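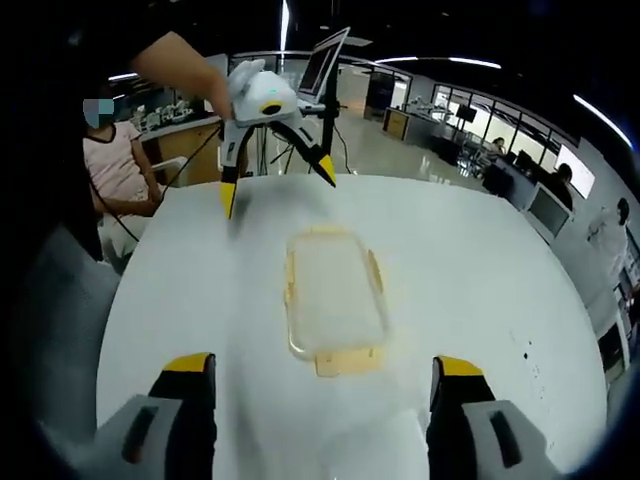
Clear plastic, white table, nowhere for a bad container to hide.

19 Sep 2021
So the internet has decided I need clip-lid food containers. Wastetti says theirs will "change the way you eat lunch." I have eaten lunch for a long time without them, but fine. Thread.

2/ First claim: 400 open-and-close cycles before the clips loosen. Who opened it 400 times? Was there soup in it? The leaflet doesn't say. My old Bendier boxes made the same kind of promise in March and two of those clips are now in a drawer.

3/ Second claim: "crystal clear for life." Whose life? Every clear box I've owned went cloudy after one round of tomato sauce and a hot dishwasher. I'll believe it when I can still see my leftovers next spring.

4/ I do like being able to see through the thing. Half of what I throw out is food I forgot I had. But a glass jar does that too, and I already own the jar.

5/ Shape matters more than the ads let on. Rounded corners are easy to wipe, but they waste shelf space. Check the walls as well as the lid before you buy - tip it on its side and look down the length of it.
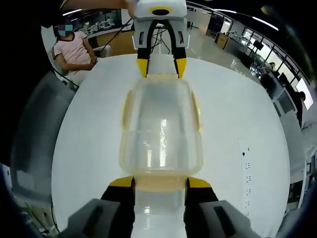 Åsmund Haugen writes that I'm being unfair, that his Rustad set has lasted nine years and the trick is to wash the lids by hand. Nine years is good, Åsmund. But if the trick is washing by hand, the box should say so in letters bigger than an ant.

6/ The listing has 3,776 reviews, nearly all five stars. I read over an hour's worth. Most were written the day the package came. "Looks great, can't wait to use it!" is not a review of a lunch box.

7/ On clips: one on each side sounds secure, and maybe it is. It's also four small hinges that can snap. A plain press-on lid has zero.

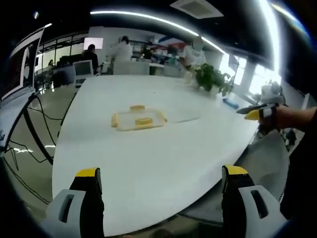

8/ WHAT I'D DO BEFORE BUYING A WHOLE SET
Buy one. Fill it with water, clip it shut, leave it upside down in the sink overnight. Then put it in your bag with something you don't love. I'm doing the same with a Prirkon next week and will post the results, leaks included.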